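Wenn der Greifer die Tüte nicht mehr loslässt

Bei Cludix packt ein Roboterarm Alltagsgegenstände in Plastiktüten. Im September hat er eine Tüte samt Inhalt über die Tischkante gezogen und dabei fast die Hand einer Mitarbeiterin eingeklemmt. Wir haben mit Halima Babalola, die den Versuchsbetrieb leitet, und mit dem Techniker Sizwe Zwane über den Vorfall gesprochen.

Der Ablauf ist schnell erzählt. Der Arm hatte eine Tüte an beiden Henkeln angehoben und sollte sie neben dem Tisch abstellen. Beim Öffnen blieb ein Henkel zwischen den Gummibacken hängen. Die Steuerung meldete trotzdem »Objekt abgelegt« und fuhr in die Grundstellung zurück. Die Mitarbeiterin, die gerade nach der Tüte griff, bekam die Hand erst im letzten Moment frei.

»Verletzt wurde niemand, aber das war Glück«, sagt Babalola. »Sie hat den Not-Halt gedrückt, und der hat funktioniert. Davor hätte die Anlage von selbst stehen bleiben müssen.«

Die Ursache fand Zwane am selben Nachmittag in den Protokollen. Die Software, intern Etim genannt, schloss allein aus der Stellung der Backen, ob der Greifer leer ist. Waren sie weit genug geöffnet, galt das Objekt als abgelegt. Bei einer Dose oder einem Karton reicht das. »Dünne Folie klebt am Gummi«, sagt Zwane. »Die Backen sind offen, und der Henkel hängt noch dran. Für Etim war die Sache erledigt.«

Der Kraftsensor im Handgelenk hatte den Zug durchaus gemessen. Der Wert lag aber unter der Schwelle von 50 Newton, ab der die Anlage abschaltet. Eingestellt worden war diese Schwelle für einen früheren Versuch mit schweren Kisten, das Projekt Jedeck. Beim Umbau auf Tüten hat sie niemand angepasst. Babalola nimmt das auf sich: »Die Umbauliste kam von mir. Der Punkt stand nicht drauf.«

Zwei ähnliche Fälle hatte es vorher schon gegeben. Beide Male war die Tüte nach kurzem Ruck abgefallen, und im Schichtbuch stand nur »Tüte verrutscht«. Zwane ärgert sich darüber bis heute. »Ich habe einen der Einträge selbst abgezeichnet. Wir haben das als Problem mit der Tüte gelesen und nicht als Problem mit dem Greifer.«

Nach dem Vorfall stand der Arm still. Das Packen ging von Hand weiter, um Vergleichsaufnahmen zu bekommen, aufgenommen mit einer Kamera auf Brusthöhe. Auf dem Tisch mit der gelb-weiß karierten Decke liegen dabei weiche und harte Sachen nebeneinander: ein oranges Plüschtier und gefalteter blauer Stoff in der Tüte, eine grüne Flasche und eine Rolle daneben. Zwane interessiert vor allem, wie sich die Folie faltet, wenn unten etwas Weiches liegt.
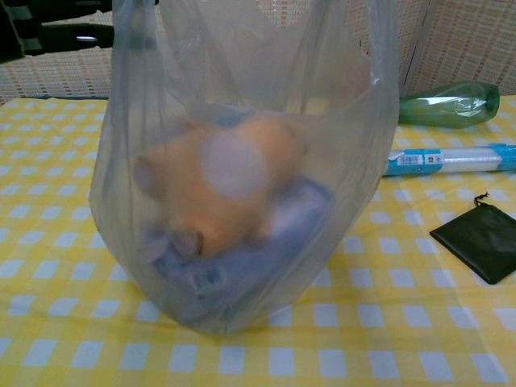
Was geändert wurde

Seit dem Neustart fährt der Arm nach dem Öffnen erst fünf Zentimeter langsam nach oben und hält an. Misst der Sensor dabei noch Zug, bleibt er stehen und gibt ein Signal. Die Abschaltschwelle wurde deutlich gesenkt und muss nach jedem Umbau von zwei Personen bestätigt werden. Die Gummibacken hat der Zulieferer Delow gegen geriffelte getauscht.

Ganz zufrieden ist Zwane damit nicht. »Der Arm hält jetzt öfter an, als er müsste. Manchmal reicht eine Falte, die am Greifer streift.« Babalola will die Empfindlichkeit vorerst so lassen. In den Arbeitsbereich darf während der Fahrt weiterhin niemand greifen; ein Lichtvorhang ist bestellt, der Liefertermin steht noch nicht fest.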